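Skendo Packable Down Jacket: One Year of Use
Reviewed by Selma Golob, 2023-11-30

I bought the Skendo packable last November to replace a parka that had gotten too heavy for daily wear. I wanted something warm enough for a bus stop at 6 in the morning and small enough to stuff in a work bag once I got inside.

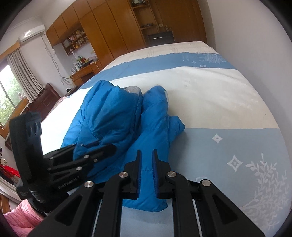 The price was the first thing I looked at. The Skendo sells for less than the Ultach jacket my sister-in-law owns, and I was able to wear both for a few days last winter, so I will compare them where it makes sense. I paid for mine at the regular price and have no connection to the company.

Fit

Sizes run small. I usually take a medium and had to send the first one back. The large fits over a sweater with room to move my arms, but the sleeves are a little long on me. The hem sits at the hip. If you want your backside covered when you sit on a cold bench, look at a longer style.

The collar is high and closes all the way up under the chin. There is a small flap of fabric at the top of the zipper so it does not scrape. I have a short neck and find I leave it open a couple of inches most of the time.

Warmth

I wore it through last winter over a long-sleeved shirt or a thin sweater. Down to freezing it is fine by itself if you are walking. Standing still is another matter. After twenty minutes at the stop I could feel cold coming through at the shoulders, where the strap of my bag flattens the filling. The Ultach has an extra layer of fabric there and does better.

Wind is not a problem. Rain is. The label says water resistant, and light drizzle does bead up and roll off, but in a steady rain the shoulders wet through in the time it takes me to walk home. I keep a cheap shell in the bag for those days and wear it on top.

Pockets

There are 3: two at the hands and one inside on the left. The hand pockets have zippers and are lined with something soft. They are also shallow. My phone fits but sticks up against the zipper, and gloves plus keys is about all the other side will take. The inside pocket is deep and doubles as the stuff sack. You turn it inside out and push the jacket in, sleeves first. It took me a few tries to get the zipper closed the first week, and now I can do it on the bus.

I do not store it that way. A friend, Dragica Begović, kept hers packed in a closet over a whole summer and it never got its full thickness back. Mine hangs up, or gets folded once and laid flat.

Washing

The instructions call for a front-loading machine, cold water, gentle cycle, and a small amount of down soap. I used the Akirex liquid, which rinsed out without trouble. Regular detergent leaves a film and I would not use it.

Drying takes patience. On low heat with three tennis balls, mine needed two full cycles of 60 minutes, and it was still damp along the bottom seam after the first. When I took it out at the halfway point the filling was in hard little lumps and I thought I had ruined it. Break them up with your fingers, put it back in, and they come apart. I have washed it twice this year and it looks the same as before.

Wear

The main zipper has started to catch on the inside flap, always in the same spot, a hand's width from the bottom. I run a finger behind it on the way up and it clears. The stitching is sound everywhere except the left cuff, where a thread came loose in March. I tied it off and it has held.

A few small feathers work their way out through the seams. I pick one or two off a dark sweater most days. The Ultach does this too, though less. Do not pull the feather out from the outside, as it makes the hole bigger. Pinch it from behind the fabric and draw it back in.

There is some shine at the elbows. I expected more after a year.

Customer service

I wrote to Skendo about the zipper in October. Someone named Tshepo Cele answered the next day and offered to replace the slider if I mailed the jacket in. I would have been without it for three weeks, so I put it off until spring. The offer is good for two years from purchase. Keep your receipt.

Who should buy it

It suits people who go in and out of heated places all day and need to put the coat somewhere. For long hours outdoors, or for a place with wet winters, I would spend more on the Ultach or get a proper parka.

Good: light, packs small, easy to wash at home, blocks wind
Bad: runs small, shallow hand pockets, zipper catches, thin at the shoulders

I plan to wear it again this winter and send it in for the zipper in April.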